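Right, it's pantry week at ours, so settle in with a cuppa because this is going to be a long one. I've been putting it off since August and the shelf over the kettle has finally beaten me.

1/ The whole plan is bins. Araceli Bautista talked me into it (she does hers by colour, I'm not there yet). You pull a shelf's worth out, put it all on the table, and nothing goes back until it has a bin to live in. 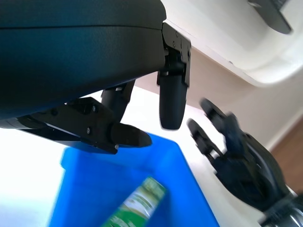 2/ I used to be a basket person, lovely woven things, and every one of them held onto crumbs like treasure. Plastic wipes out in ten seconds. The bright blue one won me over for the colour alone, and a green packet looks quite cheerful sitting in it! I paid 40 dollars for the set from Brallcombe, lids extra, and I did grumble about the lids.

3/ A few of you asked whether you need the sort with dividers. I'd say yes for sachets and stock cubes and all those fiddly little things that slide underneath everything else — otherwise a plain one is fine and much easier to wash. 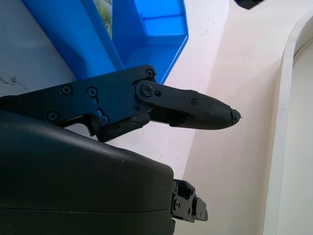

Blue bin with the partition, light coming through the sides.

4/ Peninah Minja wrote to say she labels the front AND the back, so whoever puts the shopping away has no excuse. I'm stealing that. My labels are masking tape and a marker, and my handwriting is dreadful, but we all know what "tins etc" means in this house.

5/ Order of work, if you're doing yours along with me. Give yourself a whole morning, and please eat breakfast first — I didn't, and I was very short with the rice. 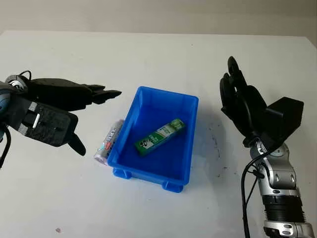 6/ Boxes and cartons first. Check the date, then lay the long ones flat if they won't stand up. Anything you've got two of, open one and put the other at the back.

7/ Cans after that, in their own bin if you can spare one. They're heavy, so mine go on the bottom shelf where I can't drop one on my foot again.

8/ Spices tomorrow. Noel has asked me to keep the old paprika and I'm thinking about it.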